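Diary: canvass and certification

Rindcombe, evening

The petition count closed at noon. We filed 3215 signatures for the district map referendum and the clerk's office accepted all but 641 on the first pass. The rejected lines fall under the usual headings: address does not match the roll, signer registered in Prellenden and not in Rindcombe, date missing, printed name missing. Samina Jatoi had the line-by-line list by two o'clock and started on the address mismatches, which are the only ones worth contesting. A missing date cannot be cured after filing.

The accepted total clears the threshold by 100. That is thinner than I wanted. The objection window is open until the end of the month, and the Jadoon campaign has already requested copies of every sheet. They will go after the circulator affidavits first. If one affidavit fails, every signature on that circulator's sheets goes with it, valid or not. I have asked for the affidavits to be checked again against the notary log tonight. 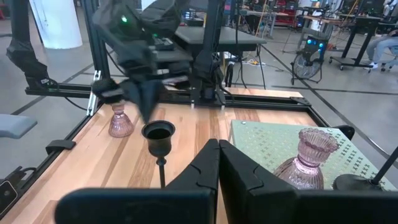 The second problem is the ballot wording. The county attorney's draft describes the measure as a proposal "to repeal the adopted district map," and stops there. It does not say what map applies if repeal passes. Under the charter the previous lines stay in force until a new ordinance is adopted, and a voter reading the draft would have no way of knowing that. I wrote a one-sentence addition and sent it over before five. No reply yet. Babar Lodhi thinks we should leave the wording alone and put the explanation in our mailer. I disagree. The mailer reaches our own list. The ballot reaches everyone who votes.

Read the Jadoon statement twice. It says the old lines are unlawful because of the population spread between wards. It cites no figures and no section of the charter. The Ovutitz ward has grown, and that is a fair point, but the adopted map fixes it by moving 4 precincts that had nothing to do with the growth. That should be our whole argument at the hearing. Everything else is noise. 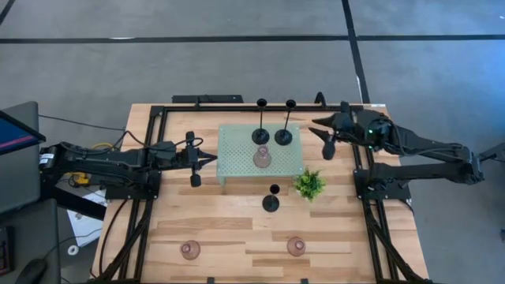 Prellenden, March

Hearing moved up by a week. The clerk gave notice by email at 7 a.m., which meets the rule. Samina restored some of the address mismatches, mostly apartment numbers left off the sheet. The county attorney rejected my sentence and offered a shorter one: "If repealed, the prior map remains in effect." I accepted it by return. It is better than mine.

The objections came in late in the afternoon. Two affidavits are challenged, both on the notary's commission date. Babar has the commission certificates and will bring certified copies. Still to do: exhibit list, precinct table for Ovutitz, parking permit for the hearing.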